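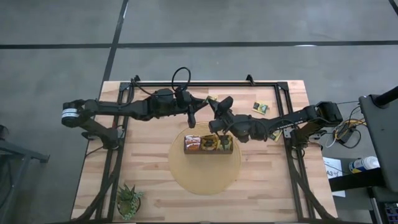 Do I need hotel experience to work the season at the Mockus?
Some would be handy, but I've taken on plenty of people who had never made a bed for money before, and most of them were fine by the second week. If you can get up in the morning and be nice to somebody who has driven all day in the rain, I can teach you the rest.

So, hello! I'm Dalia Kļaviņa and I run the Mockus, a small guest house on the main road through Prudthorpe, opposite the bus shelter and two doors up from the bakery. I'm looking for 4 people to join us for the season, starting as soon as we've all had a chat. We get walkers mostly, plus couples up for a long weekend and a steady trickle of people visiting family who don't fancy the sofa bed.

The jobs are these.

Housekeeping, two people. You'd work as a pair, starting at half past eight and normally done by two. Stripping and making beds, bathrooms, hoovering the stairs (there are a lot of stairs, and no lift, so please think about your knees before you apply). Linen goes out to the laundry and comes back folded, thank goodness.

Breakfast, one person. This is the early one. Doors open to guests at seven, so you'd need to be in by quarter past six to get the ovens on and the tables laid. Stepan Vasylenko does the cooking and you'd be out front with the teapots, taking orders and clearing. It's busy until ten and then it's just wiping down and setting up for the next morning. Stepan likes the radio on loud. I've stopped arguing about it.

Front desk, one person, afternoons and evenings, two till nine. Checking people in, answering the phone, telling them where to park and which pub is still doing food. You'll get asked about the path up to Loltum every single day, so it helps if you've walked it, and if you haven't I'll send you up there on the clock in your first week with a map and a sandwich. We use a booking system called Hikeck, which looks as if it was built in a shed but does the job once you know where the buttons are. I'll sit with you for your first few shifts.

Everybody gets two days off a week, together, and I do the rota a month ahead so you can plan your life. I can't promise weekends, I'm afraid. Swaps are fine as long as somebody tells me before it happens and writes it on the sheet by the kettle.

Pay is by the hour, same rate for all the jobs, and I'll give you the figure when you ring so there's no guessing. Tips go in one pot and get shared out by hours worked. On top of that there's an end-of-season bonus, 3000 altogether, split between the four of you if you stay to the last week of October. You get breakfast on shift, a uniform top (navy, it washes well) and shoes you'll have to bring yourself, flat and closed at the toe.

We've got one staff room going, in the annexe across the yard. It's a single with its own shower and a shared kitchen. First person who needs it gets it, and the rent comes out of your wages, but it's not much. If you'd be travelling in, the 131 bus stops right opposite. The first one gets here at ten to seven, which is no use for breakfasts, so for that job you'd want to live nearby or have a bike or a car. Parking round the back, free, mind the drain cover.

I had a full team lined up in March and then two of them got college places and one moved away with her boyfriend, so I'm quite keen to get this sorted!

To apply, please don't send me a long covering letter. Drop a page through the door or pop in and leave it at the desk with Rasmus Kivi, who is on most afternoons until we fill the job. Tell me which role you're after, when you could start, any dates you've already booked off, and one person I can ring who has worked with you or taught you. School leavers are welcome for everything except the late desk, where I need you to be 18 or over. Retired people too, I've had some brilliant ones.

I'll ring everyone back, even if it's a no. The chat takes half an hour and I'll show you round the rooms while we're at it. If you only want a few hours a week, put that down as well, I sometimes need cover for changeover days.

Dalia
The Mockus, Prudthorpe
May 2021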